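Can anything you can buy fold laundry and make the bed yet?

Home & Garage Help > Gadgets and automation
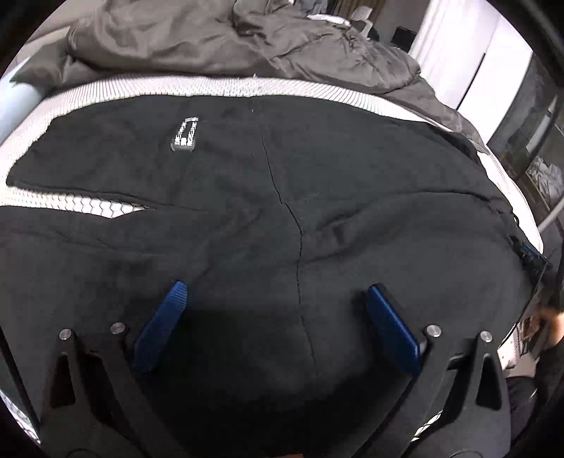
posted by mopbucket_lou, 27 June 2020

Ok so my hip is bad and what I want to know is simple. Is there a machine, any machine, for sale to regular people, that folds clothes and puts a bed back together? Not floors. I have a floor one, a Faser, it's fine, it eats cords but fine. I mean cloth. Everything I find online is a video with cheerful music and a sign-up form. The job would be about like what's in the photo, black fuzzy thing laid out flat on the mattress, no sheet on, gray comforter shoved up to the far end, little keypad thing with white keys sitting right on top of the black. So a machine would have to know the keypad isn't part of the clothes, move it, fold the black one, then do the comforter. Pillow too, the light blue one. Is that a crazy thing to ask for? My nephew says three years. He also said that about cars that drive themselfs and he's still driving me to the clinic.

Budget, I don't know. I'd pay what a good washer costs. Would pay more if it did socks.

Things I already looked at:

A flat board you flip by hand. Have one. Works on t-shirts, no good on anything thick, and you're still the one doing it.

A big cabinet folder, you clip each shirt on the front and it pulls it in. Never found one in an actual store. Also if I'm clipping every shirt I've done most of the bending already.

Something called the Xenos Home Arm. Website says "handles everyday textiles". No price. Wrote to them in March, got a newsletter.

Please no "just get a housekeeper", I know about housekeepers.

Posted under it:

drumpress40

Short version no. Not for sale, not at washer money, not at car money either.

Longer version. I've worked in a commercial laundry 20 years, first hotels and now mostly hospital stuff, and we have machines that do fold. People are always surprised. Sheets go in one end of the ironer flat and come out the other end folded, stacked, very fast. Towels same deal. So folding as such is an old thing. But look at what the machine needs from us. Two people at the front end, each one finds a corner, clips it, lets go. Finding the corner is the hard part. It was the hard part when I started and it's the hard part now. There are feeders that try to do the corners and they do ok on sheets all one size, and then somebody's pajama pants come through mixed in and the whole line stops and I'm in there with my arm.

Your photo is a good one for explaining this actualy. Black on black. That seam down the middle is thin and it curves off as it goes down, and I had to look twice to be sure it was a seam and not a crease. Then on the left there's the part where the fabric is lifted and you see the mattress, the white with the little hexagons. You and me see that and think oh, that's folded back. A machine has to work out is that an edge, is that a hole, is it the end of the garment or is there more underneath. And then it has to do that again every time it pulls, since cloth moves when you touch it. A box doesn't do that. A box stays a box.

Also dark fuzzy stuff is bad for cameras. We had a sorting camera in from an outfit called Drornden, on trial. White linens, great. Navy blankets, it called half of them "empty belt". They took it back after 7 weeks.

Anybody who tells you three years, ask them three years to what. To a video, sure. To a thing in your bedroom that doesn't drop the keypad behind the bed, I'd say 10 or better, and I wouldn't put money on that.

What I'd do with a bad hip:

Fold at a table, waist high, never on the bed. The mattress is too low and too soft, you lean and lean.

Hang more. Half of what people fold could go on a hanger. Slacks, sweatshirts, all of it.

Lighter comforter, and keep it half the size you think you need. Or two small ones on a double bed, each one is easy to throw.

Skip the top sheet. Hotels would die, you won't.

A grabber stick for pulling the far corner. Get one with rubber on the tips, the bare plastic ones slide off.

shopfloor_dee

Agree with above mostly, coming from the other side, we run robots at work. Bisiswood, cabinet doors. Three arms on the line. They pick, they sand, they stack. They're great and they are also dumb as a post. Every door shows up in the same spot, same way up, lights never change. Somebody left a rag on the infeed once and the arm picked up the rag, set it in the stack, went back for the next one. Perfectly placed rag.

So that's your keypad. The arm doesn't know rag from door unless somebody told it. People are working on the "any old object" part and I do think it's moving quicker than drumpress says. The grippers alone are a lot better than when I started. Two soft pads coming together can pinch one layer of cloth off a flat surface if you come in at a decent angle, pretty much the way fingers do it. We tried it on the foam sheets we pack between doors. Got one sheet most of the time, two sheets sometimes, no sheet once in a while. On a line, "most of the time" gets you yelled at. In a bedroom maybe that's ok? If it takes an hour to do one basket but you're asleep, who cares. That's the thing I'd disagree on, a home one doesn't need to be fast.

Where I'd worry is safety. Ours are in a cage. Anything strong enough to haul a comforter up a bed is strong enough to knock you over, and with a bad hip that's not a small thing. The weak ones that are safe near people can't lift much at full reach, and a bed is all reach. You'd want the thing on wheels going round the bed and now you need a clear floor on both sides. Most bedrooms I've been in have a pile of papers or a bag or something right by the bed. Mine sure does.

Price, a small arm by itself, no brain, no gripper, is way past a washer. Then add somebody to set it up. Then add somebody to come back when it quits.

Don't give Xenos a deposit if they ask for one. Don't know anything bad about them, just would not pay a deposit for any home arm right now.

Oh and the Faser eating cords, run them up the leg of the nightstand with those velcro wraps. Fixed mine.

mopbucket_lou

Ok thank you both. Sad but thanks. Going to try folding at the table, the kitchen one is the right height. Top sheet is staying, I'm not an animal.

drumpress do the rubber tip grabbers work on something heavy like a comforter or just light stuff?

drumpress40

Light stuff good. Comforter, grab the edge seam not the puffy part, and pull in little tugs. Don't yank it, the jaw pops open.

kettle99

they have robots that do backflips now so I dont see why not. just wait a year and get it on sale

shopfloor_dee

Backflips are easier than pants. Not kidding. The robot knows where its own legs are.

mopbucket_lou

Marking this answered. If anyone sees a sock machine message me anyway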